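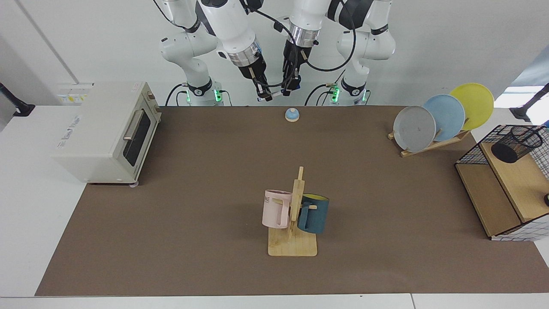

Bench layout B, fixed camera, both arms at the start pose, grippers open.

To: gripper-eval list
Subject: Re: finger pads and the mug tree, round 2

> The Vala pads held every plate we gave them on our side, but the
> mugs rotate in the grasp as soon as the handle clears the peg. Has
> anyone tried the Panar pads on the same task? Also, which camera
> view are you logging? Our side view can't see the far peg.

Ran the Panar pads Wednesday on layout B. Same two-finger parallel grippers on both arms, same controller build, only the pads changed. Gripper force limit left at 55 percent for everything below.

Mugs. The Panar pads are softer and the rotation mostly goes away if the grasp is on the rim with one finger inside. Grasping by the handle still rotates, on either pad. The pink mug is the worse of the two on our tree with its handle facing forward, so the wrist has to come in at an angle and the approach gets close to the post. The teal one hooks on the other peg and the planner has less trouble with it. I would not read a pad result into that difference, it is pose.

Plates. No improvement over Vala. The three plates overlap in the rack, and the Panar pads are thicker, so the outer finger tends to touch the next plate before the inner one is seated. Opening the rack spacing would hide the problem, so I left it alone. The gray one in front is the easy case. If you report plate numbers please say which plate.

Bell and oven. The bell is a press with closed fingers and tells you nothing about pads. I keep it in as a height check for the tool offset. Toaster oven door: horizontal handle, pull from the top edge. Both pads do it. With Panar the fingers creep along the handle during the pull, which shows in the wrist torque log before it shows on video.

Camera. We log the fixed view only. Both pegs and the rack are in view, and the grippers are in view at the start pose, but the elbows are not. If you need elbow clearance take it from joint states. I tried adding a second camera through the Alvarado bridge and got dropped frames at 32 Hz, so I pulled it back out for this round. Log length was 622 seconds for the last full sequence, with nearly all of the slack in replanning around the tree.

Cable note. On the arm at the right of our view the gripper cable runs in a wide loop across the links. Check yours has the same slack before you turn the wrist past the rim grasp. A short loop will look like a force sensor fault in the Zollivlow controller, and the error text does not help.

Open items:
- handle grasp with Vala at a lower force limit
- plates with Panar, pads trimmed at the tip
- somebody please confirm the tool offset for Panar, the sheet and my measurement differ by 2 mm

Config diff is in the usual directory under panar-b. The mat position matters for replay, so line it up before you run it.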